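Elsa Hirvonen has a number she likes to put in front of visitors, and she puts it in front of them early, before they have had a chance to be impressed. The number is 133. It is how many times her group's door-opening program got a two-armed robot through a doorway in simulation last October without touching the frame. The number of attempts was 1,478.

"People ask me if that's a bad result," she says. "I ask them what result they were expecting, and usually they were expecting a video."

Hirvonen runs the planning software side at Flirwood, a small company that sells test tools to robot makers. She has been skeptical of the field since she joined it. Her job, as she sees it, is to find out whether a planner does what its authors claim, and most of the time she finds that it does part of it, in one building, with one kind of door.

The current project is called Duten. It is a layer that sits between the planner and the arm controllers and checks every motion before it is sent. If the planner asks for a path that runs an elbow through a wall, Duten refuses and says why. That last part took the longest. "Refusing is easy," she says. "A log line that a tired person can read is hard. For a year ours said 'constraint violated' and nothing else."

I asked why doors, when every robotics lab seems to have done doors already.

"Have they?" she says. "They've done a door. They know which side the hinge is on, they know where the handle is to the millimeter, and the base is parked in the right spot before anything starts. Take those away and see who still wants to talk about it."

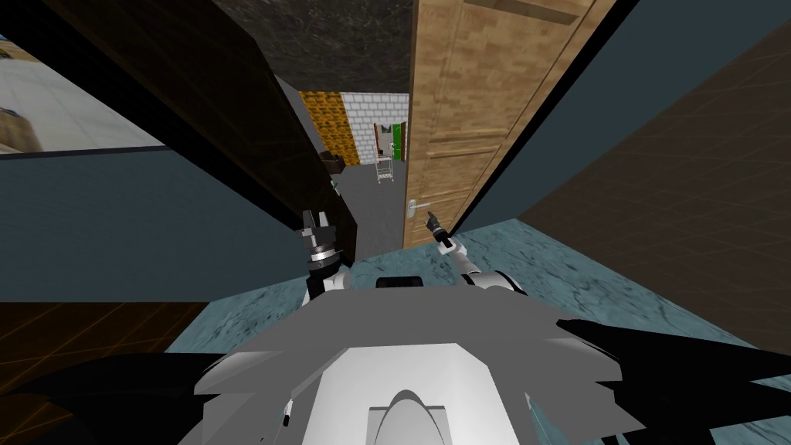
The trouble, she goes on, is that two arms and a narrow opening leave very little room for a planner to be wrong. A one-armed machine can back up and try again. With two arms, the one that isn't doing the work still has to be somewhere, and the software tends to forget it. Her team spent most of the fall on that single problem, and the fix was dull: the idle arm is now planned first.

Her colleague Itsuki Aoki, who wrote most of the checker, is a little more hopeful, though not by much. He reran the same batch after the change and got better numbers, which he declined to give me. "They're from the same house model," he says. "Same doors, same floors. If I tell you the number you'll print it, and then it's the number."

Aoki's complaint is with simulators in general. The physics is fine for a base rolling over a flat floor, he says, and poor for a finger slipping on a lever. Vainio, the engine they use, lets you set friction for every surface, so people set it until the robot succeeds. "Then they write a paper about the planner. The planner didn't do that. The slider did that."

He would like every published result to come with its settings file. Hirvonen thinks he will be waiting a while.

There are plans to try Duten on hardware at a test site in Fultevham, with 2 robots and 40 doors, none of them measured ahead of time. I asked Hirvonen what she would count as a success. She said she would settle for a log that explains every failure, and that she doesn't expect to get it on the first visit.

"If it refuses to move at all forty doors and it's right each time, I'm happy," she says. "The customer won't be. We've had that talk already."

Aoki was less sure she would be happy either. He went back to his desk to look at a run that had stopped overnight with the message "left elbow, reason unknown," a message he was fairly certain he had removed.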